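A longer thread about my arm project, because some of you asked what I am doing in the evenings since July. I will try to keep it in order. English is not my first language, so please be patient with me.

For the new people: I rent a bench in the shared workshop in Zandthorpe. The project is called Ladia. The goal is modest. I want an arm that picks one small thing from a table and puts it in another place, without me holding the remote and sweating.

Before I let any real motor move, I do everything in simulation. I am a slow learner with hardware and a broken gear costs me a month of pocket money. A broken gear in the simulator costs me one click.

The simulator is a small one, Prukasora. It is not famous and the manual is short, but it runs on my old laptop and it draws the shadows. I wanted shadows. I will come back to this.

First lesson from July: I made the room too clean. Grey floor, grey table, white light from everywhere. The arm was doing very well there, and then I changed only the colour of the table and it became completely lost. It had learned the table, I think, and very little about the object.

So I spent two weeks on the room only. Walls, wood, a shelf, a clock. My neighbour at the workshop asked if I am building a robot or a doll's house. It is a fair question and I had no good answer.

The wood took me the longest time. The grain must have the right size. In the first try it was so large that the table looked like it was cut for giants. In the second try it was so fine that from a small distance it became one flat brown. The third one I kept.

This evening I stopped the program in the middle of an attempt, to look at the distance between the fingers and the table.
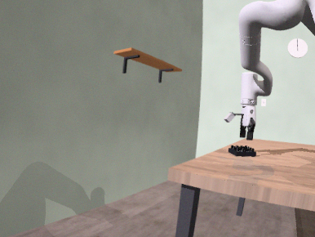 Ladia above the table in Prukasora. The fingers are still free of the black piece.

I know, the arm in the simulator looks much more elegant than what I have on the bench. The model came with the program. Mine has cable ties. The lengths of my links are different too, so later I must replace the model with my own measurements. I keep postponing this because I do not like measuring.

About the target: I wanted something dark and low, with an uneven top. A plain cube is too kind. With a cube you can be a little wrong in the angle and the fingers push it straight for you. With an uneven thing, a small mistake at the beginning stays a mistake until the end.

Dark is also difficult for another reason. In my first version the program was confusing the object with its shadow. It went down very confidently and closed the fingers on a piece of table. I watched this 26 times before I understood that the number was not bad luck.

What helped: I now move the lamp between the attempts. Sometimes the shadow is long on the table, sometimes it goes on the wall, sometimes there is almost none. After one night of this the arm was visibly less interested in shadows.

Now the numbers, for those who like numbers. One training run is 3000 attempts. It takes my laptop the whole night and the fan sounds like a hair dryer. After the run I do a test of 100 attempts with new positions, and I write the result by hand in a notebook.

I will not post the percentages yet. They go up and down too much and I don't trust them. When I have three nights in a row that agree with each other, I will post them, good or bad.

The thing I fight with at the moment is the height. My rule for going down was too simple: move until the number says stop, then close. If the table in the simulator is two millimetres higher than the program believes, the fingers press into the wood. In simulation this is only ugly. On the bench it is a bent finger.

So I added a waiting point above the object. The arm must come to this point, stay still for a moment, look again, and only then continue. It is slower. I prefer slow — I have already paid for one servo this year.

A small tip, if you are doing something similar: save the state of the whole room when an attempt goes wrong, and not only the position of the arm. I lost many evenings trying to repeat an error that needed exactly one position of the lamp.

The real gripper is half finished. The body is printed, the fingers are cut, and the screws are from a bag that was marked with the wrong size. I am using the small controller board from the Slaoui kit, which I bought second hand without the cable. If somebody near Zandthorpe has a spare cable for it, please write to me. I can pay with coffee or with printing time.

Someone asked if I will share the files. Yes, but after I clean them. At this moment the folder has names like "new_room_final" and "new_room_final_really", and half of the comments are in my language and are not polite.

Someone else asked why not simply buy a finished arm. I could save for it, of course. But I like to know why it fails, and with a bought one I would only know that it fails.

Next on my list: put my own link lengths in the model, make the table height change a little in every attempt, and find the correct screws. Probably in the opposite order, the shop closes at six.

The laptop is starting the night run now, so it is useless for anything else until the morning. I will answer the replies from my phone, slowly, with bad typing.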